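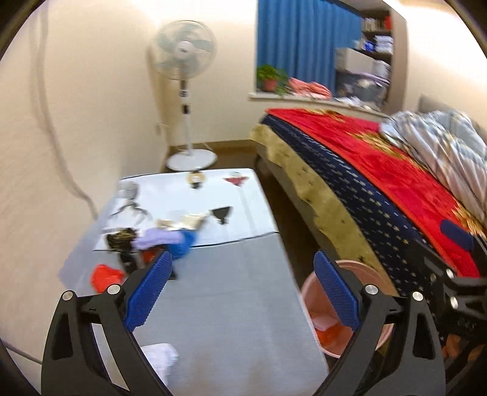
Sorting of small fabric items is a household task in which loose pieces of cloth, such as socks, handkerchiefs, dusters, scarves and offcuts, are separated into groups before being folded, paired, mended or put away. It usually follows washing and drying, though it may also be done when a drawer is cleared or when a household moves. The pieces are first gathered into one heap on a bed, a floor or a table. A heap of this kind commonly holds several colours together, for instance a pale lavender cloth next to crumpled cream material, with a vivid blue piece at one end and a dark mottled brown and black bundle at the other. A long low table in a bedroom is a common place for the work, as the pieces can be spread out close to the drawers they belong in.

Terms

In everyday British use the mixed heap is called the pile, and the small pieces are often called "smalls", although that word can also mean underwear only. Pieces without a partner are called odds. In the Stodbridge district the older word "fents" was kept for remnants and short lengths of cloth, and some households there used it for any small cloth without a hem.

Method

Most households sort by one of two methods. In sorting by kind, all socks are put in one group, all handkerchiefs in another and so on, whatever their colour. In sorting by owner, each member of the household has a group, and the kinds are separated later or not at all. Sorting by colour is mainly done before washing. It is used again afterwards when many of the pieces are alike, as with plain socks.

The pile is normally worked from one side. Large pieces are taken out first and folded at once, which uncovers the small ones. Dark pieces are left until there is good light, as navy, black and dark brown are easily confused under a lamp. Crumpled pieces are shaken and laid flat before they are placed, and anything still damp goes back to the airer.

Ilaria Amato, in her handbook Cloth at Home, advises keeping the groups at the far end of the table and the pile at the near end. Benedikt Bühler prefers to place the pile in the middle and work outwards. The two layouts are known in household teaching as the Amato and Bühler layouts.

Surface

A smooth, plain surface is generally preferred. Thin cloth catches on rough wood, and small dark pieces are hard to find on a busy pattern. Tables are often covered with a sheet or mat, pulled tight so that creases do not gather under the work. Printed panels are also used, particularly where children help, and the printed figures can serve as markers for the separate groups.

Local study

A survey of 247 homes in Stodbridge was carried out by Struan Rankin and Oranuch Klinhom. It found that 170 of them sorted in a bedroom, and that 17 kept a table for the purpose. The remaining homes in the survey used a kitchen, a landing or a living room. Odds were kept in a bag or tin in most of the homes visited.

See also

Airing cupboard
Darning
Ironing
Linen press
Rag bag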